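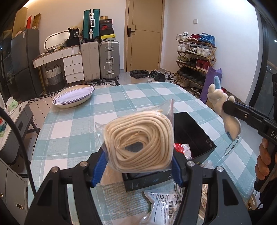 A hand-held gripper closes on a bagged coil of cord over a checkered tablecloth.

Dramutholm sets aside money for more grippers

The packing and sorting project at Dramutholm will get a bigger share of next year's equipment budget, after a long and mostly good-humored planning meeting in April that ran well past supper time.

The plan calls for 63 hand-held grippers, up from the 49 in use now, along with 113 spare sets of finger pads, which wear down faster than anyone had figured when the first order went in. Two suppliers, Clestosora and Imrie, have sent in quotes, and both have kindly agreed to hold their prices through the summer.

Search news, events, places

The robot arms themselves will have to wait a little longer. The project would like to see almost 424 hours of household handling work done by hand first, with bagged goods and soft items high on the list, before it picks an arm and pays for it. Grodcombe, the sister site down the valley, has offered to share its repair bench in the meantime, and that should save a good bit on shipping.

Orders are expected to go out in June.

Get our free newsletter. Enter your email to sign up.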